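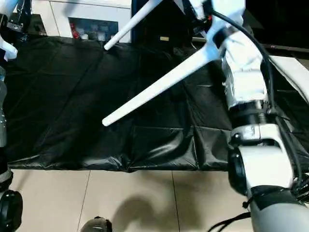

Folie 1, Titel. Stehen lassen bis alle sitzen.

Sprechzettel "Ordnung im Nähzimmer / kleine Teile, große Lager", Vortrag Allilstead, 23. Jan. 2018

Begrüßung. Danke an Giuliana Usuga für die Einladung, Wasser hinstellen, Handy aus. Nicht wieder mit der Entschuldigung anfangen.

Einstieg: die Geschichte mit den Knöpfen. Nachlass Figueroa, Kurzwarenladen, zugemacht im Juni. 1140 Karten Knöpfe, dazu Garn, Gummiband, Haken und Ösen. Alles in Keksdosen. Frage ins Publikum: wer hat auch so eine Dose? (Pause, Hände abwarten.)

Dann gleich zur These: Sortieren nach Farbe sieht schön aus, hilft beim Suchen aber wenig. Wer einen Knopf braucht, hat ein Knopfloch. Also Durchmesser zuerst. Farbe danach, Material ganz am Schluss. Perlmutt extra, zerkratzt sonst. Metall auch extra.

Durchmesser messen: Schablone rumgeben, zwei Stück dabei, eine links, eine rechts durch die Reihen. Bitte WIEDERKOMMEN lassen, letztes Mal war eine weg. Linien erklären, kurz! Nicht in die Geschichte der Maßeinheit abbiegen, dauert ewig.

Behälter. Drei Fragen: Wie tief, wie glatt, geht ein Finger rein. Tiefe Fächer sind der häufigste Fehler, unten liegt dann das, was man sucht. Gläser sind hübsch fürs Regal, zum Greifen aber eine Qual, bei Druckknöpfen erst recht. Für lange Sachen wie Reißverschlüsse oder Schrägband nehm ich lieber was Flaches mit Unterteilung, so in der Art wie die weiße Kunststoffschale auf der nächsten Folie, lange hohe Stege, da rutscht nichts ins Nachbarfach. Nachteil von weiß und leicht glänzend: unter der Nählampe spiegelt es, weiße Knöpfe findet man dann kaum. Dunkles Filzstück reinlegen, fertig.
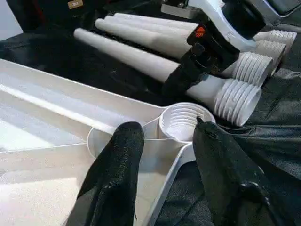 Beschriften ist der Teil, den alle überspringen. Bitte nicht überspringen. Etikett an die Stirnseite, nie auf den Deckel, Deckel werden vertauscht. Bleistift hält länger als man denkt, Filzstift verblasst. Schalen mit Fächern wie die weiße hier brauchen streng genommen einen kleinen Plan, ein Zettel pro Schale reicht, Fächer von links nach rechts aufschreiben. Wilmer Villca macht das mit farbigem Garn statt Zettel, hat mich erst nicht überzeugt, geht aber gut wenn man Farben sicher unterscheidet.

Bestandsliste: Drunex oder Heft? Ich sag Heft. Drunex kurz erwähnen weil bestimmt jemand fragt, kann man nehmen, ich komm damit nicht zurecht. Lidine hab ich nicht probiert, das auch so sagen.

Zeitplan fürs Aussortieren: nicht alles an einem Tag. Bei Figueroa waren es 6 Nachmittage, zu zweit. Rostige Haken weg, sofort, die machen Flecken in den Stoff. Gummiband ziehen, wenns knistert weg. Altes Garn: Reißprobe vormachen, Rolle liegt in der linken Tache.

Falls Zeit: Frage was tun mit Einzelknöpfen. Eigene Dose, ja, da darf es die Keksdose sein.

Fragerunde, max. zehn Minuten. Schablonen einsammeln!! Liste für den Juni-Termin liegt am Ausgang, Giuliana sagt noch was dazu.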